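Notebook, gripper bench
October 2019
Entry by L. Hendricks, copy to Shireen Khumalo

Carried on with the comparison of the two hand-held grippers. Goser is the older one, Grenitz is the one that came in June. Both use a fisheye close to the fingers, and the point of the week is to decide which one goes into the Nomano trials. Nothing on the arm yet. Mahlangu have the controller back for a firmware fix and have not given a return date.

Setup as last time except for the following.
- Exposure locked on both. Auto was hunting whenever the view swung past the window.
- Logging at the full rate to the local drive. The network share dropped packets again.
- Marker tracking re-run from the calibration file, not the saved one from June.

Weight, Goser with battery: 685 g. Grenitz was not weighed, the scale is in the other room. Shireen to do it.

Goser. Trigger is stiff and you notice it in the forearm after a long set. Closing is repeatable. 300 open and close cycles on the bench, no missed closes in the log. Jaw zero had drifted slightly by the end and came back after a restart. I would like to know if that is the encoder or the mount. Shireen thinks the mount. Cable exit still catches on the sleeve, so it has been taped down.

Grenitz. Much lighter trigger. Twice it closed further than I asked for, both times on a slow squeeze. Could be the filter setting, which is still at the supplier's default. Connector is better than the Goser one and stays put when you turn the wrist.

Cameras. Both give a round picture with black corners, as expected. What matters for us is how much of it is left once something large is near the lens. A big object or a glove can take most of the middle, and then tracking has to manage on whatever background shows round it. Frames with plenty of pattern in the background held up better than frames with plain wall. Bright window in view costs contrast in the rest. I got up to 4,000 usable frames from one run before the drive warning came on, and stopped the next at 2,000 to be safe.

Gloves: the textured pair is fine with either trigger. Bare hands are easier for small adjustments on the Grenitz.

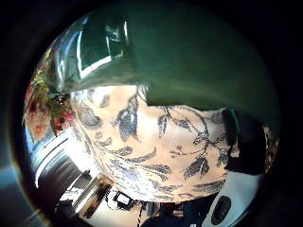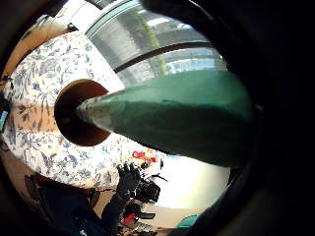
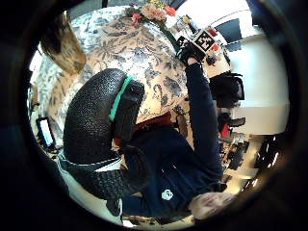
Fisheye views, hand-held. First: green surface close to the lens, window reflected in it. Second: tip of the green cone at the brown disc. Third: marker held up in a gloved hand.

To do
- Weigh Grenitz.
- Slow squeeze test again with the filter off, same operator.
- Check Goser mount screws before the next set of cycles.
- Ask Mahlangu for a date.
- Clear the drive.

No decision yet. I lean towards Goser for the trials if the zero drift is only the mount. Shireen prefers Grenitz and will add her own notes under this entry.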